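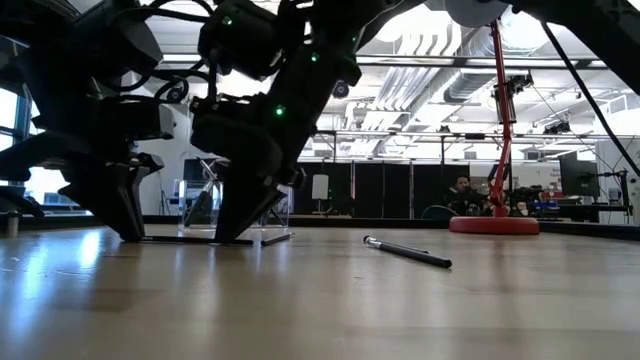
书写用具与桌面的日常整理

Tesholm 居家服务部 编
更新日期:2019年12月27日

本页适用于家庭书桌、公用阅览桌及小型工作台,内容以笔类用具的清点、存放和木质桌面的保养为主。各住户可依自身条件选用,不必逐条照办。租用 Vaslow 公寓家具的住户,另须遵守租约所附的家具使用条款。

一、整理前的准备

整理书桌宜选在白天进行,自然光下较易辨认墨迹、划痕和细小的灰尘。开始前请备齐下列物品:

干软布两块,一块用于擦拭笔身,一块用于擦拭桌面;
废纸若干,供试写使用;
收纳盒或笔筒一只,高度以不超过笔身的三分之二为宜;
小纸袋一只,盛放待处理的旧笔和零散笔帽。

桌面上的文件、票据应先行移开,单独存放。整理笔具时夹带文件,容易使墨水沾污纸张,也容易误弃票据。一张普通书桌的整理时间以30分钟为限,未完成的部分可留待次日。

二、笔类用具的清点

请将抽屉、笔筒、衣袋和提包内的笔一并取出,平放于桌面,彼此留出间隔。堆在一处时,外形相近的笔难以分辨,同一支笔常被反复试写。

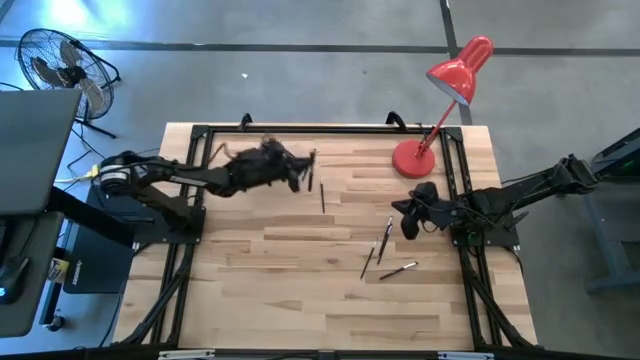
清点的顺序以先同色、后同类为宜。多数家庭的笔以黑色居多,型号不一而外观相仿,仅凭颜色无法区分墨色和笔尖粗细。图中散放在浅色木桌面上的几支黑色笔即属此类,有的近乎竖直,有的斜放,有一支可见银色笔夹。遇到这种情形,应先将笔尖转向同一侧,再依有无笔夹分为两排,随后逐支试写。台灯可留在桌角,无须搬动,待擦拭桌面时再行处理。

试写时在废纸上连续画圈,每支不超过3行。出墨均匀者归入常用一类;断续出墨者,盖好笔帽,笔尖朝下静置一夜后再试;仍不出墨者,放入纸袋。笔芯可更换的,应先记下型号再行取出,以免购错。

带帽的笔在清点期间应随试随盖。中性笔和签字笔敞口放置过久,笔尖易干,重新使用时往往需要多次划写。

三、存放

常用笔的数量应有所控制。每位使用者在桌面上保留2支书写笔、1支铅笔,已足敷日常所需,其余收入抽屉。未开封的备用笔应保留原包装,标明购入月份,先购先用。每年9月学期开始前,有学龄子女的家庭可一并检查存量,再决定是否添购。

抽屉内以浅格存放为佳。格宽略大于两支笔并列的宽度即可,过宽则笔身滚动,笔夹互相勾挂。透明收纳盒便于查看存量,但应避免阳光直射,盒内温度升高会使部分墨水渗漏。使用 Semeniuk 型抽屉隔板的住户,请将活动隔片推至卡槽底部,否则开合抽屉时隔片容易松脱。

钢笔和针管笔应当分开存放。钢笔短期不用时,笔尖朝上竖放;超过一个月不用时,应排空墨水,以清水冲洗,晾干后平放。针管笔宜平放,不可倒置敲击。

家中有幼儿者,带有小型笔帽的笔应放在幼儿不能触及之处,金属尖头的用具须加护套。

四、木质桌面的清洁

浅色木桌面易显墨迹,发现后应及时处理。新沾的墨迹先以干布吸去,不可来回涂抹,再用拧干的湿布由外向内轻按。已干的墨迹,可用少量中性清洁剂在隐蔽处试擦,确认漆面不变色后方可用于桌面。

拼板桌面的清洁应顺木纹进行。板条接缝处易积存橡皮屑和铅笔粉末,请用软毛刷沿接缝轻扫,不可用刀尖或牙签剔挖。湿布擦拭后,须立即以干布再擦一遍,避免水分滞留在缝内。

未上漆、仅作油面处理的桌面,每半年可上一次木蜡油。用量宜薄,均匀抹开后静置,再以干布擦去余油。以长1730毫米的书桌为例,应分段涂抹,由一端推至另一端,两段相接处略有重叠。擦过油的布须平铺晾干,不可揉成一团丢弃,以防自燃。

桌面不应直接放置盛有热饮的杯具,花盆下应加托盘。书写时可垫一张薄垫板,以免圆珠笔在软木面上压出凹痕。垫板每周应掀起一次,清除下方的灰尘。
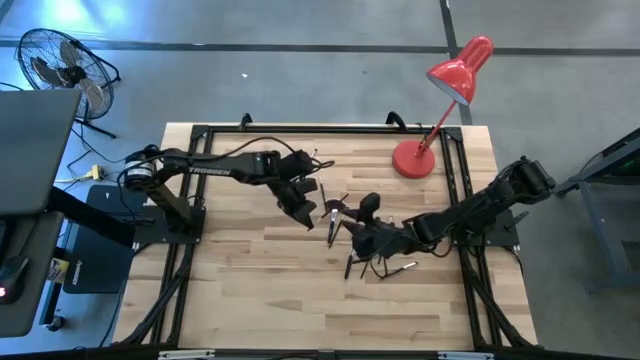

五、台灯的擦拭与摆放

擦拭台灯前,应切断电源,待灯罩和灯泡完全冷却。灯罩外侧以微湿的软布擦拭,内侧以干布或软毛刷除尘,不可喷洒清洁剂。灯杆与底座的连接处积尘较多,可用棉签清理。底座下如有脱落的防滑垫,应补贴后再放回桌面,以免划伤木面。

台灯的位置以书写手的另一侧为宜:惯用右手者置于左侧,惯用左手者置于右侧,可减少手部投影。底座应整个落在桌面之内,与桌沿保持适当距离。灯罩开口朝向书写区域,高度调至坐姿下不能直视灯泡为准。电线应沿桌子后沿理顺,不宜横过书写区,亦不宜压在书本或桌脚之下。

六、旧笔与零散配件的处理

无法修复的笔,请按当地垃圾分类规定投放。金属笔夹、弹簧与塑料笔杆能够徒手拆开的,可分别投放;不易拆开的,不必强行拆解。残留墨水较多的笔芯,应先用废纸包裹,再装袋封口。

尚可书写而不再需要的笔,可洁净后送至 Tuluris 社区物品交换处。送交前请逐支试写,并确认笔帽齐全。零散笔帽如在一个月内仍未找到对应的笔,即可弃置。

七、日常维护

每日离开书桌前,将使用过的笔盖好归位,清去纸屑,关闭台灯。每周擦拭桌面一次,并检查笔筒底部有无漏墨。每季重新清点一次,清点结果无须详细登记,在收纳盒盖内侧注明日期和待购笔芯型号即可。

与租用家具有关的桌面损伤,请勿自行打磨或补漆,应先与居家服务部联系,由服务部安排查看。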